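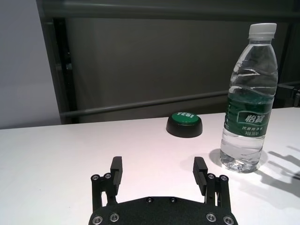
최종 수정: 3월, 16:40 (N. Harahap)

## Grurkgate 강력범죄 신고 데이터 정리, 작업 노트

지난번 메모에 이어서 씀. 원본은 Irnness 시 경찰 신고 접수 대장에서 내보낸 CSV이고 총 3748행. 중복 제거 후 3423행. 중복은 대부분 같은 사건을 여러 사람이 신고한 건인데, 접수번호가 각각 따로 부여되어 있어서 번호만으로는 걸러지지 않는다. 접수 시각, 도로명, 사건 코드 세 필드를 묶어서 비교했다.

시각 허용 폭은 처음에 10분으로 잡았다가 20분으로 늘림. 10분에서는 총성 신고가 여러 건으로 쪼개져 남았다. 20분으로 하면 실제로 별개인 폭행 사건이 합쳐질 위험이 있다. 폭행 코드만 10분으로 되돌리는 방안을 Amrit이 제안했고, 현재 스크립트에 그렇게 들어가 있음. 위의 3423은 이 설정으로 나온 값.

### 좌표 변환

- 주소 문자열 → 좌표 변환은 Oda로 돌림. 실패 행은 따로 `geo_fail.csv`에 저장.
- 실패 원인 1순위는 교차로 표기. "A / B", "A & B", "A at B"가 섞여 있음. 전처리에서 "/"로 통일.
- 옛 도로명이 남아 있는 행은 수동 대조표로 처리. 대조표는 Liette가 관리.
- 주소란에 상호만 적힌 행은 변환하지 않고 구역 코드만 유지.

Oda는 한 번에 최대 700행까지만 받는다. 그 이상 넣으면 오류 없이 뒷부분을 버린다. 지난번 지도에서 Grurkgate 북쪽이 비어 보인 이유가 이것. 입력 행수와 출력 행수를 비교하는 검사를 루프 끝에 추가했음. 지난번 지도는 공유 폴더에서 내렸고, 이미 받아 간 사람에게는 Kheri가 연락하기로 함.

### 분류 코드

경찰 쪽 코드 체계가 기간 중간에 바뀌었다. 이전 체계에서는 "가중폭행"과 "흉기 위협"이 한 코드였고, 이후에는 나뉜다. 전후 비교를 하려면 합치는 수밖에 없다. 합친 열 이름은 `assault_w`. 나눈 열도 지우지 말 것. 후반부만 보는 분석에서 필요하다.

주의: 신고 건수는 범죄 발생 건수가 아님. 순찰이 늘어난 구역에서 신고도 같이 늘어나는 경향이 있어서, 야간 순찰 시범 구역 3번의 증가분을 그대로 "치안 악화"로 읽으면 안 된다. 주민 설명회 자료 초안에 그렇게 적혀 있어서 Villads에게 수정 요청함. 제목도 "범죄 추이"에서 "신고 접수 추이"로 바꿔 달라고 했다. 답은 아직 없음.

### 가로등 자료와 결합

Vender 쪽에서 받은 가로등 고장 기록을 구역·주 단위로 붙여 봄. 결과는 애매하다. 고장 기록에 수리 완료 시각이 없는 행이 많아서 실제 소등 기간을 계산할 수 없고, 신고 접수일만으로는 하루짜리 고장과 한 달짜리 고장이 같은 값이 된다. 수리 완료 시각이 있는 행만 남기면 도심 쪽으로 심하게 치우친다. 당분간 이 결합 결과는 보고서에 넣지 않기로. 수리 작업 지시서 원본을 요청해 둔 상태.

시간대별 집계는 다시 돌렸다. 이전 버전은 자정 이후 신고를 다음 날로 넘겨서 야간 합계가 둘로 갈라져 있었음. 이제 18시부터 익일 06시까지를 하나의 야간으로 묶고 날짜는 시작일을 따른다. 열 이름 `night_id`. 그래프 축 표기도 여기에 맞춰 바꿔야 하는데 아직 안 함.

### 남은 일

- [ ] 폭행 코드 10분 설정에서 합쳐진 쌍 표본 검토 (Amrit)
- [ ] 교차로 전처리 후 `geo_fail.csv` 재실행
- [ ] 코드 체계 변경 시점을 접수 담당 부서에 서면으로 확인 (Kheri)
- [x] Oda 행수 검사 추가
- [ ] 설명회 자료 제목 및 3번 구역 문단 수정본 받기 (Villads)
- [ ] 야간 그래프 축 표기 수정
- [ ] 대조표에 옛 부두 쪽 도로명 추가 (Liette)

스크립트는 `clean_v4`가 현재본. `clean_v3`은 시각 허용 폭이 전부 20분이므로 쓰지 말 것.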